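Laundry Tips From Someone Who Gets Paid To Do It With a Gripper

So I've been collecting folding and sorting demos for Skeltia since January, and my inbox has turned into a laundry advice column. Fine by me! These are the things I wish I'd had taped to my wall the first week. Some of them are just good laundry habits, and some only matter if you've got a gripper in your hand and somebody downstream is going to train on whatever you do with it.

Start with a real heap. My first batch was so tidy it was useless (I had basically pre-sorted everything, and every shirt was lying there with its collar facing me like it was waiting for a bus). Pick the whole lot up, drop it, leave it how it lands. If a sleeve is inside out, good, leave that too.

Mix your darks. One black shirt on a pale sheet is easy for a person and easy for a model. Black on maroon on black is where you find out whether your demo shows where one thing ends and the next begins. When I'm working a dark pile I go in slower and lift a little higher before I move sideways, so the piece has a chance to come free of its neighbors.

Pinch near an edge, a seam or a collar. If you grab the flat middle of a T-shirt you get a tent, and then you've got a tent to deal with. Collars are my favorite. Waistbands are good. Anything stretchy, take less than you think you need.
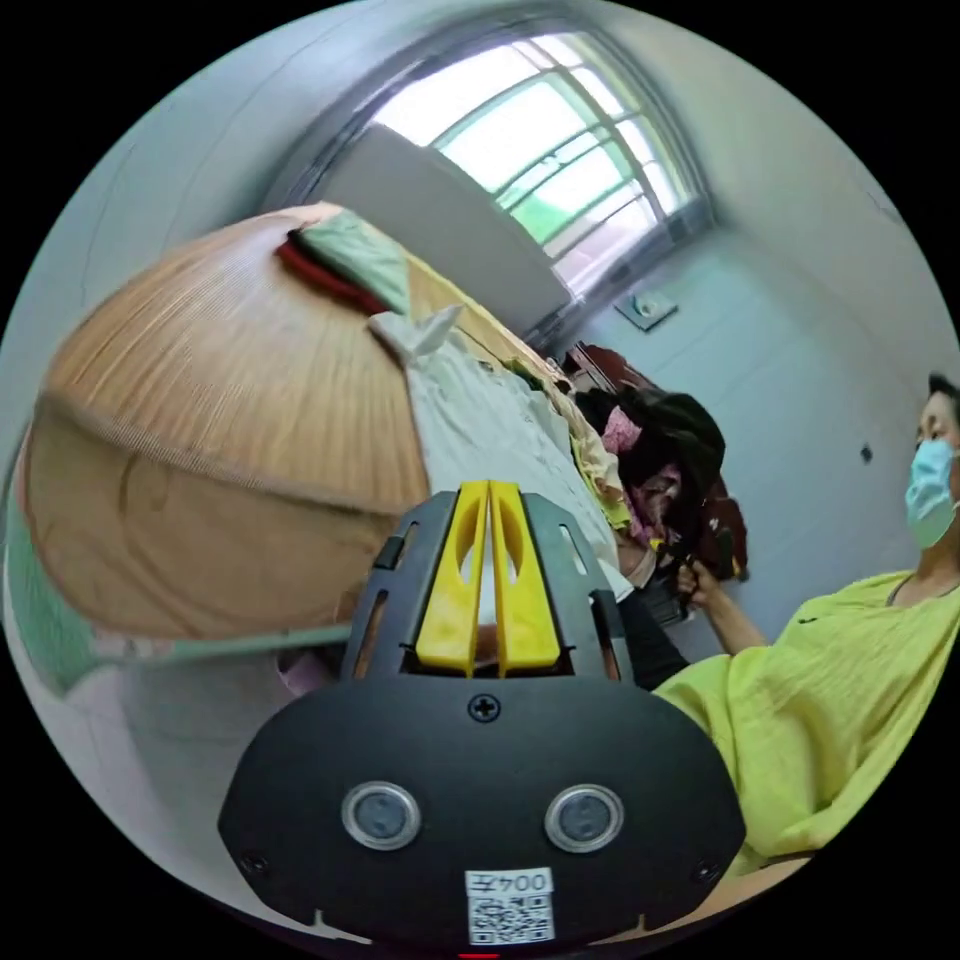
Hatsue Nakajima wrote in to say I had the order backwards. She does all her light-colored things first, the whole session, and only then goes into the darks, and she says her throwaway rate dropped once she quit hopping between the two. Her other point was about helpers: agree on who is pulling from which side before you press record, and stick with it until the clip ends.

I tried her way for a week and I'm halfway converted. The helper part I took on completely. The lights-first part I like for plain sorting, but for the "find me the one patterned thing" task I still want everything jumbled together, so I do both and label them separately.

On labeling, please do it the same day. I use the Tapley sheet, one line per clip, and I write what I was going for before I write how it went ("white shirt by collar, dropped, regrabbed"). Keep the drops! I threw away a bunch of mine in the beginning out of pure embarrassment and Donnie MacLeish asked for them back. A fumble with a decent recovery is worth having. A fumble where you reach in with your bare hand to fix it goes in the bin, sorry.

Wipe the fingers between batches. Lint builds up on the tips and everything starts slipping, and you'll blame the fabric. Damp cloth, dry cloth, done. While you're at it, check the screws. I do mine every 30 clips and again after lunch.

Things that aren't clothes: hats, belts, bags. Put one in now and then. A stiff woven hat doesn't pinch like cotton does, so go for the brim and don't squeeze hard, you'll crack the weave. I keep those clips in their own folder.

Window light is lovely in the morning and a pain by three. I stand so the window is behind the pile or off to the side, and if the glass is blowing out everything near it I pull the pile toward me a couple of feet. Close the curtain if you have one, but then leave it closed for the whole batch.

Take breaks. Your wrist gets lazy before you notice, and lazy wrist clips all look the same. I stop at 73 for the day, even if I'm on a roll. Total as of last night is 3774, and yes, I fold my own laundry by hand.

Next up is socks. Send me what you've got on socks, especially the little ankle ones.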